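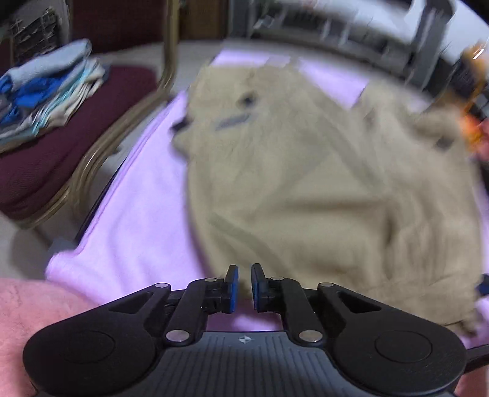
Clothing supplier paid workers in store vouchers, labor group says

A garment supplier in Zalville paid part of its workers' wages in vouchers that could be spent at exactly one store, according to a report released 2026-09-20 by the labor rights group Sowah. The store is owned by the supplier.

The group interviewed 201 current and former employees of Banum, which sews shirts and light jackets for several overseas retailers. Most said the vouchers began appearing in their pay envelopes in February, along with a note describing them as a "loyalty benefit." Workers who asked for cash were told the benefit could not be declined.

Prices at the company store were higher than at the public market across the road, the report says, and the selection leaned heavily toward cooking oil and school notebooks. One sewing machine operator told the group she now owned enough notebooks to put several children through college, and had no children.

Sowah also reviewed 384 pay slips and found that overtime had been left off many of them. Where it did show up, it was often listed under "voluntary attendance," a category that does not exist in local labor law and carries no pay.

Banum employs 2,264 people at its main plant. In a written statement, the company said it "places its team members at the heart of everything" and that the voucher program had been warmly received. It did not say by whom. The statement added that a review was underway and would be carried out by Banum.
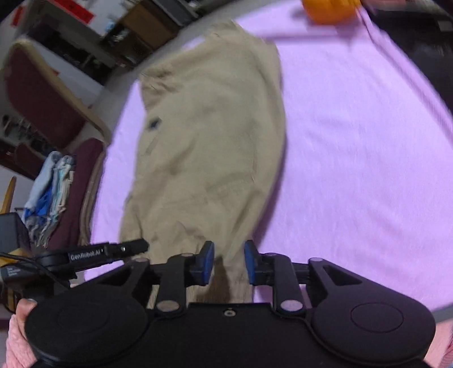
A beige garment laid out on a lavender cloth.

Nerkora, a retail chain that buys from the plant, said it was "deeply concerned" and pointed to its supplier code of conduct, which bans payment in anything other than money. The chain's last audit of the plant took 5 hours, including lunch, and gave the site its top rating.

Sowah is asking for the vouchers to be bought back at face value and the missing overtime repaid. It also wants buyers to publish their audits in full. Nerkora said it would consider publishing a summary.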